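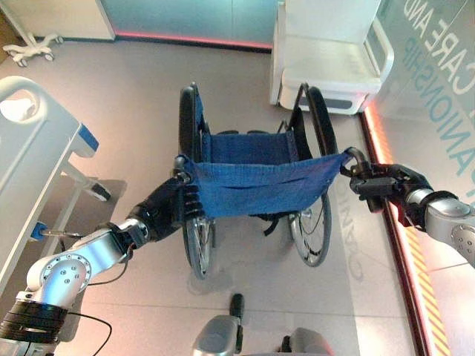 The Uler Five-Finger Hand is the pair of hands we recommend to people who have already bought a pair of hands and regret it. It mounts on most mid-size arms, it closes around things that were never designed to be closed around, and it comes in black, because the other color was white and white lasted one afternoon in our workshop. Most grippers are sold on the strength of their work with cubes. Ours spends a lot of its time on wheelchairs. A fabric seat sling is a good, mean test for a hand: it sags in the middle, it wrinkles at the edge, and at the corners it wraps around a curved tube, so the fingers have to deal with soft and hard in the same grip. A two-jaw gripper can do one of those at a time and usually picks the wrong one.

Uler Five-Finger Hand, left and right
Sold singly or as a matched pair
Status: in stock (left), in stock (right), in stock as a pair, which took longer to arrange than you would think

What you get

One hand, one wrist adapter, one cable, a spare set of fingertip pads, a hex key that fits, and a printed manual. The manual was rewritten in October after several customers pointed out that the old one described the left hand twice.

How it compares

We sell three ways of holding things and we get asked about the difference every day, so what follows is our own view after running all of them at the same bench on the same jobs. Your jobs will be different and your bench is probably tidier.

Triltberg Two-Jaw. The cheapest of the three and the one that breaks least. If your parts are rigid, come in one size and arrive facing the same way, buy this and spend the difference on lunch. On cloth it pinches a fold and hangs on to the fold, while the rest of the cloth does as it likes. On round tubes it is fine as long as you approach dead square. Our score for fabric: 20 out of 100.

Grollari Soft Grip. Three inflatable fingers and a small pump that sounds like somebody else's aquarium. Lovely on fruit, cups and anything that bruises. It will take hold of a sling without marking it, then let go politely once you pull sideways. Needs an air line, which you will trip over. Our score for fabric: we gave it a 9 for gentleness and then argued about the rest, so there is no total.

Uler Five-Finger. More money, more moving parts, more to learn. Fingers curl separately and stop when they meet resistance, so you can send the hand in slightly off target and still come away with a usable hold. It keeps tension on fabric between two arms better than anything else we stock. It is slower to close than the Triltberg, and it will always be slower, so please stop writing to us about that.

Using two at once

The pair is what most care and rehab labs end up ordering. Two hands on one piece of cloth will fight if each is told to hold its position to the last millimeter, and the cloth loses. Set one hand as the lead and let the other follow on force. The Lambert controller does this from a menu. Other controllers can manage it with a bit of scripting, and we will send you our script if you promise not to look at the comments.

Start with the grip force at 8 on the Lambert scale and go up from there. People like to start at the top and come down, and we sell a lot of fingertip pads to those people.

Camera placement matters more than anyone wants it to. A view from above, at head height on the robot, lets you see both grips together but hides the underside of the cloth. If you only have money for one extra camera, put it low.

Limits

Not for lifting people. Not for lifting chairs with people in them. Not washable, although the outer surfaces can be wiped with a damp cloth. It doesn't like sand, hair or glitter, and we would prefer not to say how we came by the third one.

The fingers can be back-driven by hand when the power is off. With the power on they can't, and trying will void the warranty and hurt your thumb.

Fitting

The adapter takes the four-bolt pattern found on most arms of this class. If yours is the other pattern, choose the ring plate at checkout. Leave slack in the cable at the wrist. When you have left what looks like enough, turn the wrist to both ends of its travel and leave some more.

Trial units

We lend a pair for 20 days to labs and workshops. You pay carriage both ways and send us a page on what you tried. Short and rude is perfectly acceptable; the most useful report we ever had was a list of things it dropped. Trial units have scuffed knuckles and work the same as new ones.

To book a pair, or to ask which of the three grippers suits your parts, use the contact form and mark it for Gareth Bunting. Tell him what the object is, what it's made of, and which gripper you own already. He will be kind about it.

Page last updated 2020-11-23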